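Home | Questions | Tags | Unanswered | Log in

Gripper fingers close on the CPU with too much force after a protective stop

Asked in January by altonbench, 2 answers

We have a disassembly cell at the Alton shop that takes old desktop towers apart and puts the reusable parts into a printed fixture. The arm is controlled by an Ovura controller and the gripper has its own driver box from Ziden. The sequence is written in the Herath editor, version that came with the controller, no custom firmware.

The problem started after we added the CPU step. The sequence runs card, then drive, then memory, then CPU. The card and the drive have never given trouble. On the CPU step the gripper is supposed to switch to the low force setting before it closes. If the cell runs start to finish with no interruption, it does. If there is a protective stop anywhere before the CPU step and we resume, the low force command is in the log but the fingers close at the full setting. I have lost 2 CPUs to this, one with a bent corner on the substrate and one that shot out of the fingers and hit the guard. Nobody was inside the guard but it landed hard enough that I shut the cell down for the afternoon.

Log after a resume looks like this:

step 114 set_force LOW ack
step 115 close ack
step 116 check_grip OK

So the driver acknowledges it. I have the force for the drive set to 70 percent and for the CPU to the lowest value the driver accepts.

What I have tried so far:

1. Power cycled the gripper driver after the stop, before resuming. The fault goes away, but the gripper opens when it loses power, so this can't be done with a part in the fingers.

2. Swapped the gripper cable for a new one. No change.

3. Ran the sequence up to the CPU, forced a stop with the light curtain, and resumed one step at a time. It failed every time. The Dell we use for testing is on its side with the socket lever up, and the card, drive and CPU have their own places in the fixture to the left of it.

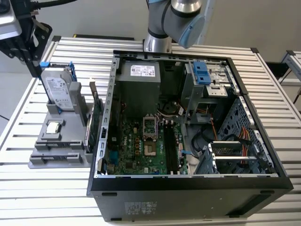 4. Added a wait of 3000 ms between set_force and close. No change.

Is there a way to make the driver take the new force value after a resume without cutting power to it? And is the ack worth anything at all?

Answer 1 (accepted)

The ack only means the driver received the message. It does not mean the value was applied. We had the same combination and it took a while to find.

When the controller goes into a protective stop, the Ziden driver goes into hold. In hold it keeps the last force value and puts any new one in a buffer. On resume the controller clears its own stop state but does not send the driver a release. Motion commands work in hold, so everything looks normal. Your drive step was the last one to set the force, so the CPU gets closed on at 70 percent.

Do this:

Open the resume handler in Herath (it is under Safety, not under Program). Add driver_release as the first line, then read_status, and loop until the hold bit is 0. Put a timeout on the loop that goes to a full stop. After that, send set_force again and read it back with get_force. Compare the number before you allow close. If it doesn't match, stop and call the operator.

Do not put driver_release in there if you can be stopped while carrying something heavy. On our unit the fingers relax for an instant when the hold clears. For a hard drive we have the operator take the part out by hand, with the arm locked out, and restart from that step.

Also, your check_grip is only checking that the fingers stopped before they were fully closed. It will say OK at any force. I would not count on it for this.

Answer 2

Could be the finger pads. Ours wore smooth and parts were popping out all the time until we replaced them. I would turn the force down for everything and see if it helps.

Comment from altonbench: Pads are new. Turning it down for everything makes it drop the drives.

Comment from altonbench on answer 1: The hold bit was set, you were right. Added the release and the read back, and get_force now shows the low value after a resume. I ran it with a scrap CPU and a light curtain trip before each step and it closed at low force every time. I'm leaving the guard interlock check at the start of the shift until we have more hours on it.

Related questions

Ziden driver stays in hold after e-stop reset
Herath resume handler skips first line
How to read back gripper force on an Ovura controller
Printed fixture slots too tight for 3.5-inch drives
Light curtain trips when arm passes home position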